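Week 5: Budgeting for a benchtop arm
Course notes, Fermín Toledo 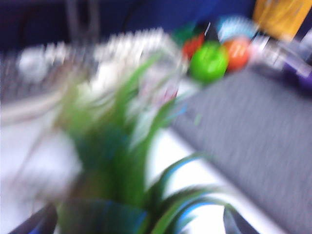 How much of the budget should go on the arm itself?
Plan on half, and be ready to argue it down. First-time buyers nearly always price the arm carefully and then find the rest of the bench in whatever money is left over.

I love this part of the course, so bear with me if I go on a bit! A budget is where you find out what your lab really wants to do.

Start with the task list. Write down the objects you expect to pick up in the first term, including the awkward ones: leafy things that bend, round things that roll, anything see-through. Gripper choice comes straight out of that list, and so does the wrist camera. If the arm will move quickly while the camera is recording, ask the supplier about shutter speed and get the answer in writing.

Our worked budget (August prices, before tax)
Arm, Zavov benchtop: $3000
Wrist camera, Fasis: $295
Spare gripper fingers, Paredes, 25 pairs at $29 a pair: $725
Subtotal: $4020

Still to be quoted: mounting plate, bench mat, lighting, cables, freight. Nudlow will quote freight separately if you ask, and it's well worth asking (last year's group had a lovely tidy spreadsheet with no freight line in it at all).

Yes, 25 pairs of fingers looks like a lot. The pads wear, students crash things, and a colour change partway through the year can upset a vision model you've already trained. Buy one batch.

Things to settle before you order
Who signs off on a repair under $295?
Does the warranty cover student use?
Where will the test objects be stored?
Is there a second power outlet within reach of the bench?

For the tutorial, bring your own task list and a draft budget on one page. Pencil is fine. We'll swap them around the room and try to find each other's missing lines.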